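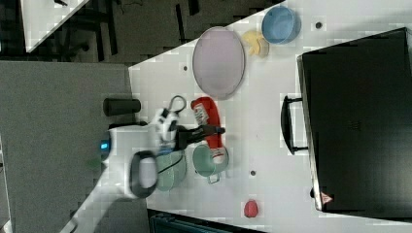

Attachment 1: table with kitchen items, red bottle on its side, green pot below it.

Ticket: Label printer drops every second label after media change
Site: Comcombe, packing room
Product: Vidine desktop label printer, direct thermal
Status: Resolved, monitoring
Priority: Normal

Reported problem

After a new case of label stock was opened in June, the printer began feeding a blank label after each printed one. The print itself is sharp and correctly placed. The blank label is fed at full speed with no error light and no message in the queue. The fault appears on single jobs and on batches. The site prints short runs of kitchenware labels in the morning and one long run in the afternoon, so the waste adds up: one batch of 930 labels used almost two rolls where one should have been enough.

Environment

Printer connected by USB to a shared workstation. Driver supplied with the Skemau label software. Stock is gap-type, white, on a 1,808-label roll. The previous stock came from the same supplier, Gavrilă, under the same order code.

Steps taken by the site before opening the ticket

Power cycle, no change.
Different USB cable, no change.
Driver removed and reinstalled, no change. Default settings were restored by this, including the label size, which had to be entered again.
Roll replaced with another from the same case, no change.

First response

Please run the self-test from the front panel with the USB cable unplugged and report whether the blank labels still appear. Please also measure one label and the gap after it, in millimeters, and compare with the values in the driver under Page Setup.

Site reply, 10:40

Self-test run with the cable out. Blank label after each printed one, same as before. Label height matches the driver. The gap measures 2 mm on the new stock and the driver says 3 mm. Changed the driver to 2 mm, plugged back in and printed 12 labels. Blank labels still there.

Second response

The self-test result rules out the driver and the label file. The printer is using its own stored media values, and these are not overwritten by the gap setting in the driver unless the option "Send media values with each job" is on. It is off by default.

Run a media calibration:

1. Open the cover and seat the roll. Slide both guides in until they touch the liner.
2. Check that the movable gap sensor is under the label and not under the bare edge of the liner.
3. Close the cover. Hold Feed until the light flashes twice, then release.
4. The printer will feed several labels and stop. Press Feed once. A single label should come out.

If step 4 gives two labels, clean the sensor window with a dry lint-free cloth and repeat from step 1. Do not use the cleaning pen on the sensor – it leaves a film.

Site reply, 13:15

First calibration gave two labels. The sensor was sitting at the far left, outside the label. Moved it to the center mark, cleaned the window and calibrated again. One label per press. Ran the afternoon batch with no blanks.

Power cycled afterward and printed again. Still correct, so the values are being kept.

Cause

Incorrect sensor position, combined with stored media values from the old stock. The old liner was narrower and ran further to the left, which is probably why the sensor worked there. With the new liner the sensor could not find the gap on the first pass and the printer advanced to the next one.

Notes

The print head counter reads about 2,000 meters, well inside the service interval. No parts needed.

"Send media values with each job" has been left off. Turning it on would hide this fault on driver jobs but not on jobs sent from the front panel.

The site asked whether calibration is needed at each roll change. It is not, as long as the stock is the same. Calibrate when the label size, liner width or supplier batch changes.

Open item: liner width is not listed on the Gavrilă packing slip. The site will ask for it to be added. Ticket stays in monitoring until the current case of stock is used up.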